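Minutes, public sculpture group, 2025-06-28
Taken by me, Celeste Olivares, so blame me for the spelling.

We started late since half of us couldn't find the side door. King-fai Hsueh chaired. Last meeting's minutes were agreed with one fix - the foundry is Graltis, and I'd typed it with a K all the way through. Sorry!
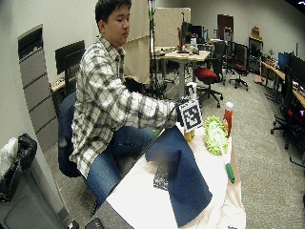

At the table, with the blue cloth spread out.

Money first. We've got $3388 in the account, and the Huang family has promised to match whatever we raise in July (lovely news, big cheer). King-fai wants a separate line for the plinth so we don't spend it on bronze by mistake. Agreed.

Then the maquettes. Hedasine sent three, and we went back and forth for ages. I like the seated one with the book, King-fai likes the walking one, and we settled on showing all of them at the library for 30 days and letting people leave comments.
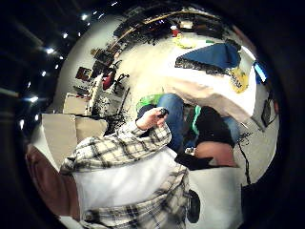

Comments will go in a box by the front desk, and I'll type them up before we vote. King-fai will ask the sculptor if the walking figure could lose the umbrella, which a few of us find fussy.

Site next. Dravum Square is still the favorite, but the city wants a drawing showing the base and the bus stop together. I'm on it. 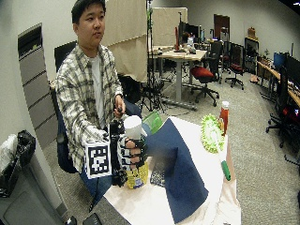 Will the statue have a name plaque in time for the unveiling?
Graltis needs 90 days for the lettering, so we have to send the wording by the end of July.

King-fai to draft the wording and email it to everyone. Next meeting in July, same room, and I'll bring the key to the side door.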